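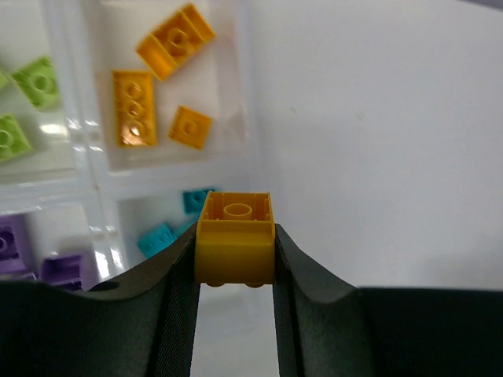 How should bricks be sorted before they are returned to the lending library?
Sort by color first and by size second. Each compartment of the organizer holds a single color, and pieces of different sizes may share a compartment as long as the color is the same. Borrowers who have time to separate the sizes as well are welcome to do so, using the small paper bags supplied with each set.

Who may borrow a brick set?
Any holder of a current Gelham Toy Library card may borrow one set at a time. Schools, after-school clubs and registered childminders may borrow 2 sets on a group card. Group cards are issued at the front desk and must be signed by the person responsible for the set.

What sets are available?
The library lends two collections. The Flerine set is the smaller of the two and contains 100 bricks in one organizer. It is intended for home use. The Turunen set contains 1391 bricks in several organizers and is intended for classrooms and clubs. Both are made up of standard building bricks in plain colors, with no figures, wheels or printed pieces.

Why are the bricks kept in clear organizers?
Staff can check a clear organizer without emptying it, and children can find the piece they want without tipping everything onto the floor. Sets that come back in bags or boxes take much longer to check in and are not available to the next borrower until this has been done.

Do the bricks need to be placed in the compartments in a particular way?
No. Bricks may lie in any direction, studs up or studs down. Please do not press them together to save space. Joined bricks are difficult to count, and small ones are easily missed when they are attached to the underside of a larger one.

My child's bricks have been mixed with the library's. How can we tell them apart?
The library does not mark its bricks, and bricks of the same size and color often look identical. Use the contents card inside the lid, which lists the number of each size and color. Return that number of each and keep the remainder. If you are unsure, bring the whole collection to the desk and a member of staff will go through the card with you.

What is the difference between a 2x2 and a 2x4 brick on the contents card?
The numbers refer to the rows of studs on top. A 2x2 brick is square, with four studs. A 2x4 brick is twice as long and has eight. A 2x2 has one round tube on the underside – a quick way to identify it when the studs are facing down.

How should bricks be cleaned?
Wash them by hand in lukewarm water with a little mild dish soap, then rinse them and leave them on a towel overnight. Do not use a dishwasher, a hair dryer or an oven. Bricks must be fully dry before they go back into the organizer, as the compartments do not drain and water left in the hollow undersides will mark the plastic.

What happens if pieces are missing?
Up to five missing bricks per set are accepted without charge. Beyond that, borrowers are asked to replace the pieces or pay the replacement fee shown on the contents card. Bricks found later can be handed in at any time, and the fee will be refunded.

What if a compartment or divider is cracked?
Please report the damage when you return the set. Do not repair an organizer with tape or glue. There is no charge for ordinary wear.

Are the sets suitable for very young children?
The sets contain small parts and are not lent for use by children under three. Families with younger children may ask at the desk for the large-block collection, which is listed separately in the catalog.

May I donate bricks?
Donations are accepted throughout the year except in June, when the annual stock check takes place. Bricks should be clean and separated from one another. They do not need to be sorted. Questions about larger donations may be addressed to Suryani Teoh, Collections, and questions about group cards to Arif Krishnan, Membership.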